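Notes from the teleop table, January

I've been spending my afternoons driving a robot hand from a chair. The job is to show it how to put a round orange thing into a wicker basket, over and over, until there are enough recordings to train on. Our target for this task is 300. I'm at a bit over half and I wanted to write down a few things before I forget them.

The setup is simple. I wear a tracked glove on each hand and watch the camera views on a monitor. When I close my fingers, the robot closes its fingers. There is a small delay. You stop noticing it after the first hour, and then you notice it again when you're tired.
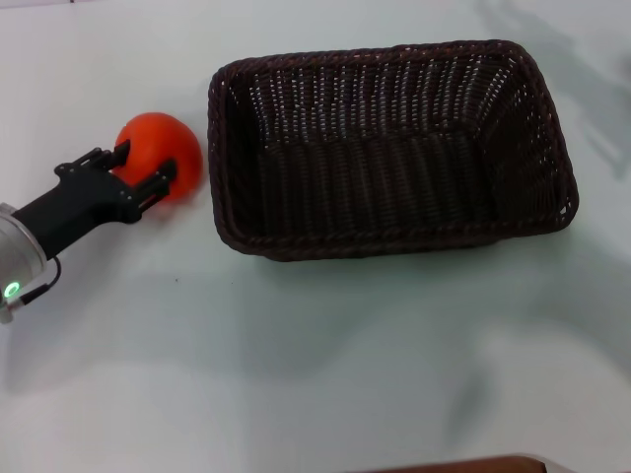

The grasp is where most of my bad takes come from. My habit from ordinary life is to pick up fruit with my fingertips, and that doesn't carry over well. The robot's fingers are stiffer than mine and I have no feeling in them, so a fingertip pinch tends to squirt the thing across the table. Annick Li, who did this before me, told me to come in lower and wrap. I do one finger up top and one underneath now, wait a beat, then lift.

The wait matters more than I expected. If I lift the moment I think I have it, the recording shows a grab and a lift blurred together, and the model learns the blur. Juwita Chong went through my first 18 takes and threw out most of them for that. I was annoyed for a day. She was right, and the replacements took me less than an afternoon.

Other things I've changed:

- I start each take with both hands still.
- I don't correct a miss by swatting at it. I back off and come in again.
- I talk less. Talking makes my hands move.

I also stopped trusting one view. The head camera gives you the layout, but it's poor for judging height, so I keep the wrist view open in the corner of the monitor. A lot of the time there isn't much in it.
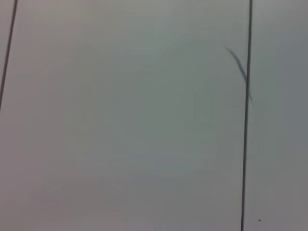
*Wrist camera with nothing to pick up in view, just pale gray and a couple of dark lines.*

I asked Réjean Hawthorne if we should cut the stretches where the wrist camera has nothing useful in it. He said to leave them in. The robot will get those same views when it runs alone, and it needs to have been there before. He did want me to stop parking the arm for long periods, so I've tried to keep the dead time short.

We've been arguing a little over how much to vary things between takes. The people at Drestholm wrote up their own basket task last year and moved everything every time. We did the opposite at first and kept the layout fixed, and the policy we trained from that was useless as soon as the basket got bumped. 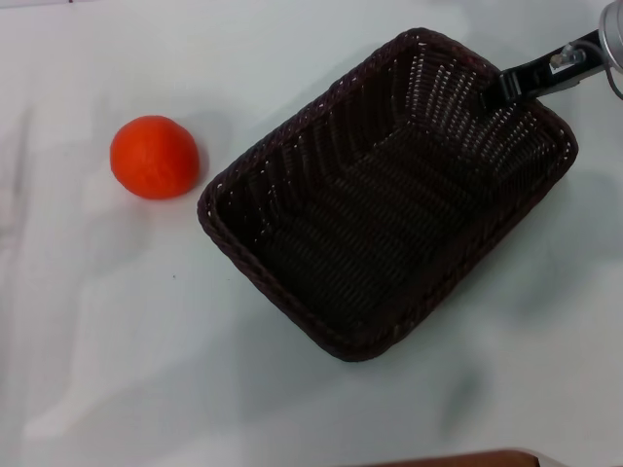

My current rule is to change one thing per take and write it down. Usually it's the basket, since its shape gives you the most to work with. With it sitting diagonally like this, the long sides don't line up with the table anymore, and coming in over the far right corner feels very different from coming in over a long side. I had to slow down there. The rim is thick and it's easy to rest a finger on it without knowing.

Thérèse Robichaud wants 1000 takes before we try a second object. I think 300 careful ones will tell us plenty, and we've agreed to train on those first and look at the results together. My wrists are voting for 300.

Next up is the left hand. I'm right-handed, and my practice runs on that side have been slow - I keep turning my palm the wrong way on the approach. I'll post the numbers when the first training run is finished.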